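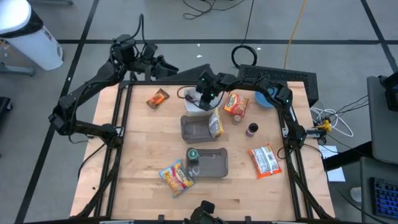

Milleswood Home Cooking Club

In February I moved to a smaller kitchen, and I had to learn again how to store dry food. My first rule is simple: I buy only 400 grams of rice at once.
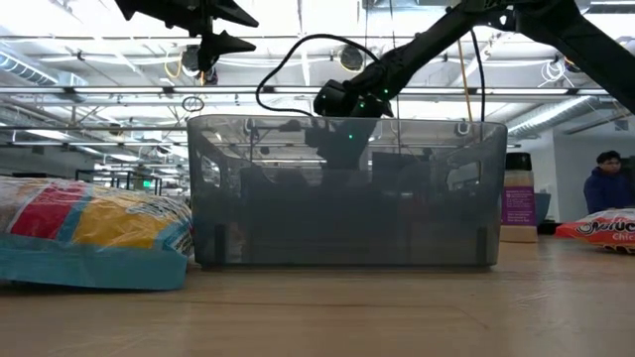 Smoky-gray bin on the tabletop

Flour gave me more trouble. I lost two bags to moths, so now it stays in the freezer for 3 days first. 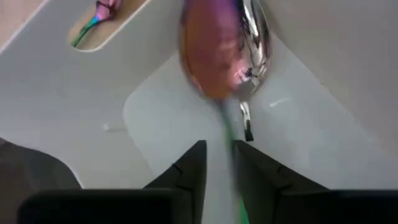 Milleswood Home Cooking Club, Pantry Group

Spoons I keep apart from the spices, or they take the smell of cumin.
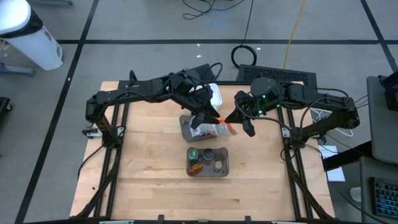 Clear bag with colored print

Next month I will try lentils.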